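Robot gripper takes on the photo bench at Grarnport print works

24/01/2018

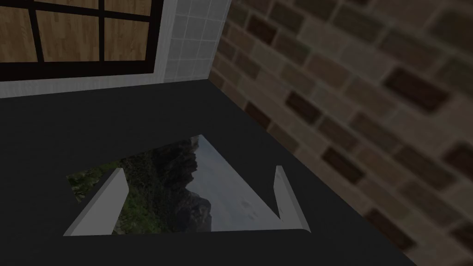
Picking a flat print up off a bench is far harder than it looks, according to one of the finishers at Biltatine, who spent most of the spring telling the software people exactly that. Her fingernails do it without a thought, she told them, and a gripper hasn't got any.

They listened, and the result is a lovely bit of work. Biltatine, the Grarnport print house that has been in the picture trade since 1883, has handed part of its sorting and packing over to an automated arm. The arm learned its moves in a simulated room on a computer, with a dark countertop, a brick wall and landscape prints to practise on, before it was let near a customer's order. In there it could fumble a mountain view as often as it needed to without wasting a sheet of paper.

The system is called Tlapale and it now handles up to 3000 prints a shift. It lines each one up, checks the order number and slides it into the right sleeve. Large formats, canvas and anything hand-coloured still go to people, and so does the whole wedding range.

What has changed most is the day itself. Finishers used to stand at the sorting bench for the full shift, and sore wrists were part of the job. Standing time there is down to 2 hours, and the rest goes to colour checking, retouching and framing, which most of the staff had been asking to learn for years. The framing room has been moved next to the window side of the building and there's a proper queue to get trained in it — a good sign in any workshop.

There have been grumbles. The early shift misses the chat across the bench, and the first version of the rota left one person minding the arm alone until lunch. That was dropped after a fortnight. Minding duty is now done in turns of 30 minutes, and whoever is on it can stop the arm at any time without asking a supervisor. Glossy paper is still a bit of a headache too, as two sheets will sometimes cling together, so those batches get a second look by hand before they're sealed.

No jobs have gone at Grarnport, and the company says the agreement it signed with staff keeps it that way while the trial runs. Pay for the finishers who've picked up framing or retouching has gone up a grade.

The trial runs until June. If the staff vote in favour, a second arm will go into the Stastovgate branch, where the finishers have already put in a request of their own: they'd like it to start with the calendars.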